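3.2 Equipment costs

The budget was drawn up in June for two arms, to be shared between the Skarach and Drodow sites. Fingers were costed separately from the arms, as they wear at a different rate. A spare pair from Plarnia was quoted at 99 euros, and a wrist camera with its mount at 1792 euros. We allowed for up to 40 pairs over the life of the project.

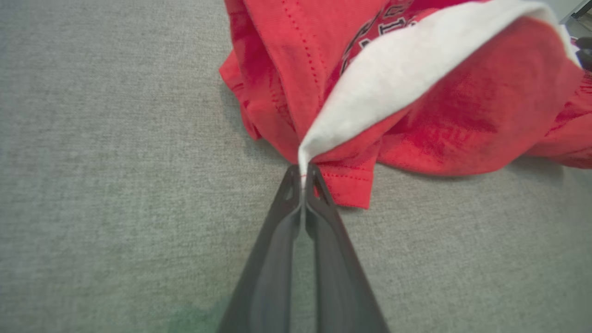

Figure 2. Grasp on a red garment.

Finger choice had more effect on the budget than we had planned for. Garments come to the arm bunched, and the grasp is often made on very little cloth. In Figure 2 the two fingertips close on a thin fold, at the pointed corner of a white panel. Wider fingers were left out of the order for this reason. Ardeleanu's padded tips were kept as an option for the second year.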